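I caught Vimala Thampi late in the afternoon, and she was still annoyed about sweaters. Her group at Keveck has 511 folding demos so far, all done by people holding grippers in both hands.

"Towels were easy," she told me. "Knits go wherever they like!"
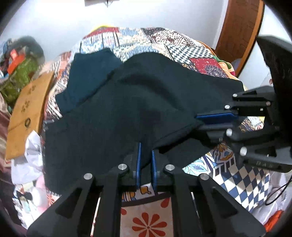 ## So what did they find?

Mixing up the bedding mattered more than she'd guessed. Policies trained on plain sheets only got 30 percent of the folds right on a patterned quilt – adding 101 demos on busy prints nearly doubled that. "I'd bet on more fabric next," she said.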